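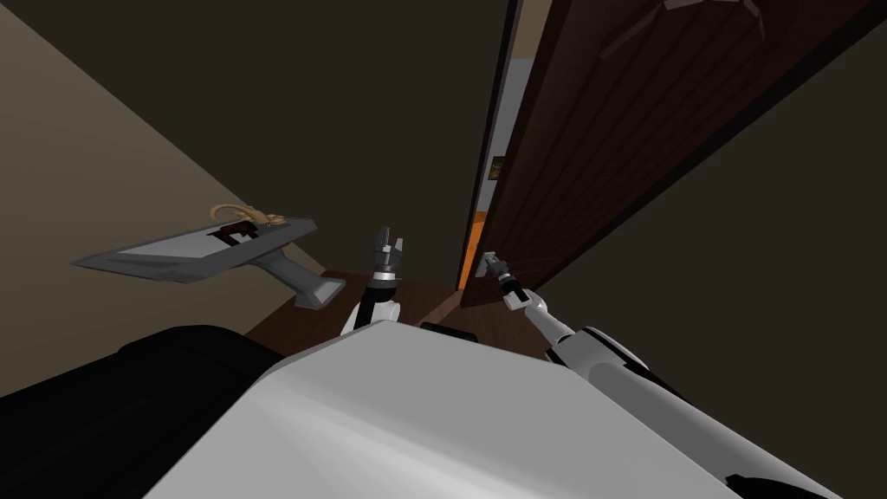
**Getting the door round set up with Vaka - notes for Stuvenora site staff**

Last changed April 12, 2023. Written quickly between shifts, so shout if a step is wrong.

Who it's for: anyone on nights or earlies who'll be working alongside Vaka, the two-armed one. You don't need to know any code. You do need to know the building.

## Before you start

Your tablet, charged. The Folance app, signed in as yourself and not as "desk" (the log is useless otherwise). Your own keys, still. Vaka doesn't do locks, only handles.

Check the door list too. It lives in the app under Rounds. If a door has been rehung or had a new handle since February, treat it as a new door and do the whole thing from step 1.

## 1. Do the practice room first

Every door gets tried in the simulator before Vaka goes near the real one. Open Folance, pick Practice, pick your corridor. Wait. It's slow on the older tablets, leave it alone and don't tap twice.

Then set:

- which side the hinges are on
- whether it swings towards you or away
- handle height - measure it, don't guess
- how heavy it feels: light, normal, stiff

Most mistakes come from the swing. Stand where Vaka will stand and look from there. Plenty of us filled it in from the wrong side of the door and then wondered why the thing kept failing.

## 2. Set the start spot

Drag the body to where it should stop. Too close and the door has nowhere to go when it opens towards the robot. Too far and the arm is at full stretch by the time it gets to the handle, with not much push left in it.

One arm works the handle. The other one gets parked: up, out of the way, fingers open. Do set the park position yourself. The default one is low and on narrow corridors it will catch a shelf or anything else fixed to the wall.

## 3. Run it

Press Try. Let it do 10 goes without touching anything. You want a pass on all of them. If it drops even one, go back to step 2 and move the start spot a little, then another 10.

Things to watch while it runs:

- gripper slides along the handle - height is off
- door opens a bit, then stops - change the weight to stiff
- body bumps the door edge - start spot too near
- arm hits the wall - park position, see above

If it fails 3 times in a row on the same fault, stop and write it up. Don't keep fiddling. Use the Faults box, a line or two is plenty, and it goes to the people at Pálfi who look after the software for us.

## 4. Take it to the real door

Quiet time only. Put the floor sign out both sides. Stand on the handle side, at arm's length plus a step, with your thumb on the Stop button in the app. There's also the big one on the body - use whichever is nearer.

Speed on Slow for the first run. After that Normal. Please never Fast on a corridor, even an empty one.

Walk through behind it, not beside it. When the door shuts again, tick it off and move to the next one.

## What changes for you

Been asked this a lot, so.

The old round was 209 doors a night, opened, looked behind and shut by hand, and whoever did it had sore wrists by morning. Vaka takes the plain ones. You keep the locked rooms, the fire doors, and anything with a person behind it. Those are yours and that isn't going to change with an update.

What you get instead is more checking. Reading the log, looking at the rooms it flagged, deciding if a flag matters. It's a sitting-down job for part of the shift, which some people like and some really don't. If you're one of the second lot tell your shift lead, rotas can be swapped and a couple already have been.

Hours stay as they are. So does the night rate. The robot round counts as work, you're not "on standby" while it's going, so put it on your sheet as a normal round. Somebody got that wrong last month and it took ages to fix thier pay.

Training is one afternoon, paid. You can ask for a second. Ask for it if you want it, it's quicker than learning by yourself at four in the morning.

## Odds and ends

- Battery under a fifth: send it home, don't start another corridor.
- The practice room holds 200 saved runs then starts wiping the oldest. Star the ones you want to keep.
- Wet floors - no round until they're dry.
- If a visitor wants to try the app, no.
- Sliding doors aren't in yet. Leave them off the list or the whole round stalls at teh first one.

Lift doors are on a seperate sheet, pinned by the charging point.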